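Allville Community Network – progress report to the Stimar Fund, July 2023

Work on the Plodley site has moved on well since our April report. The old wiring in the reading room and both offices is out, and 143 new network points are in and labeled. Five are still waiting on wall repairs.

We have used 3335 feet of cable so far and have 610 feet left, which should cover the upstairs rooms. Spending on materials is within the budget you approved. Labor is slightly over – the ceiling above the back hall took longer to open up than we had planned.

Short patch cables are being sorted and checked at the bench before they go out to the desks. Blue is for the public computers, gray for staff.

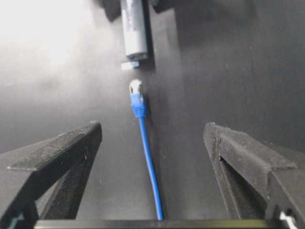 Any cable with a broken clip or a loose boot is set aside and gets a new end if the length is worth keeping. Next we will finish upstairs and move the Hakim Street office onto the new switch. We are not asking for any change to the payment schedule.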